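Game day help wanted – Skandurer youth football, fall season

We need people. Season starts in October and we're short on just about everything – sideline crew, stat keepers, a second person on the clock. Flag and tackle, ages 8 to 14. Paid per game, cash or check, your call.

What you'd be doing:
Chains and down marker, mostly. Some ball handling on wet days. Stat keepers track passing and rushing on paper, then type it up the same night. Last season that was 2,671 plays, so neat handwriting a big plus!
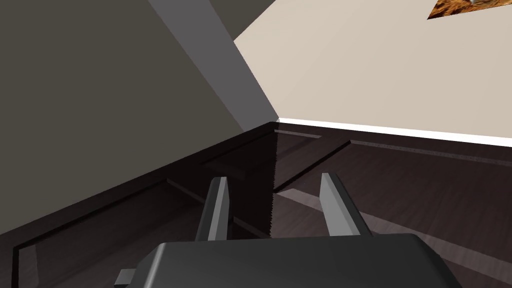
Corner of the room, dark floor.

Who we want:
High school juniors and up. You don't need to have played. You do need to know what a first down is and be OK standing for 2 games back to back. Coaches will yell. Not at you, hopefully.

Quarterback clinic also needs 5 passing partners, any level, decent arm. Lefties please apply, we have two left handed kids and no one who throws like them. Clinic is seperate pay, ask.

Training is one evening, Thursday, 6:30 pm at the Lamesora field house. Bring sneakers and something to write with. Pizza after. If you can't make that night tell us early and we'll try and fit you in before kickoff.

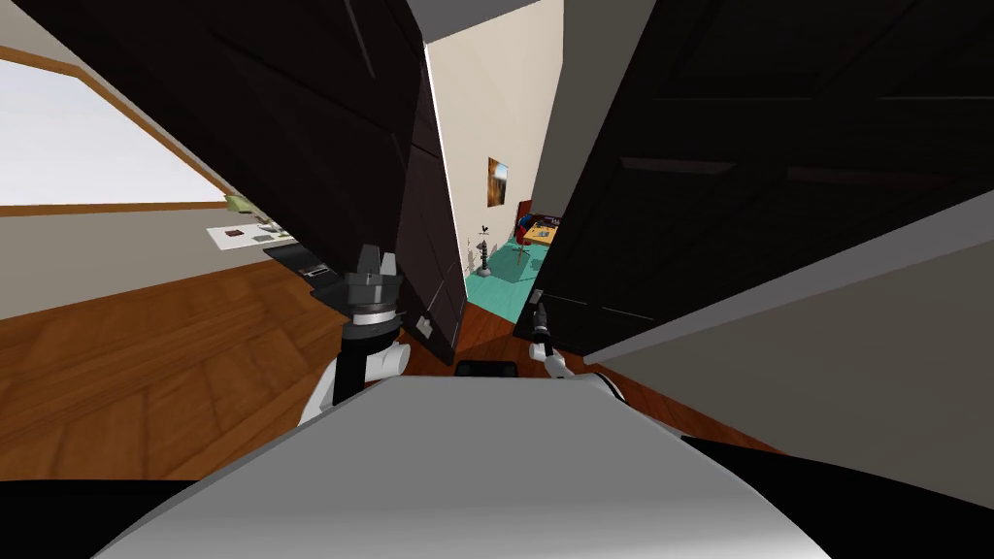
Brown panel doors, open.

Background check required for everyone over 18, we cover the cost. Under 18 need a parent signature – form is at the Jakia Street desk.

To apply: email or text Ching-wen Wu with your name, age, which job, and wich Saturdays you can NOT do. Put "game day" in the subject or it gets lost. More than 233 kids signed up already so please don't sit on this one. Returning crew, same deal, just say you're back and your shirt size.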